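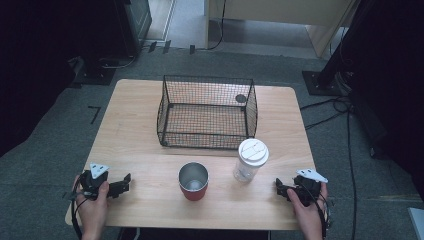
Care and Materials FAQ

Home | Shop | Care and Materials | Shipping | Contact

Can I put a double-wall steel tumbler in the dishwasher?
Check the base. Penedard tumblers marked DW may go on the top rack. Unmarked tumblers must be washed by hand. High heat can weaken the seal at the base and chip a powder-coated outer wall.

How do I know if the vacuum has failed?
Fill the tumbler with hot water, close it, and wait 5 minutes. A sound tumbler stays at room temperature on the outside, except near the rim. A warm patch on the side wall means the vacuum is lost. It cannot be repaired.

What causes rust-colored spots inside a steel cup?
Usually minerals from hard water. Fill the cup with equal parts white vinegar and warm water, leave it for 28 minutes, then scrub with a nylon brush. Spots that remain after 2 treatments may be corrosion and should be reported under the warranty. Do not use bleach or steel wool.

Why has my clear plastic cup turned cloudy?
Fine scratches and detergent film look much the same. Wipe a small area with vinegar. If it clears, the cause is film. Scratches are permanent but do not affect use. Replace any cup that has cracks or a sticky surface.

My lid smells of coffee. How do I get rid of the smell?
Remove the gasket if the lid has one. Soak both parts overnight in a quart of warm water with two tablespoons of baking soda. Rinse, and let them dry separately. Gaskets hold odors longer than the lid does and may need replacing.

Are lids interchangeable between the Rudik and Zuko lines?
No. The Rudik lid presses on and the Zuko lid screws on. Gaskets are also different sizes. Order by the part number on the underside of the lid.

Can I microwave a plastic cup?
Only if it carries the microwave symbol, and with the lid off. Steel cups must never be microwaved.

How long is the warranty?
Two years from the date of delivery for steel bodies. Lids and gaskets are not covered. Claims go to Hanna Kuzmenko in customer service and need an order number and one photo of the base.

Last revised January 27, 2020

Related articles
Removing tea stains from steel
Gasket size chart
Plastic recycling codes explained
Return policy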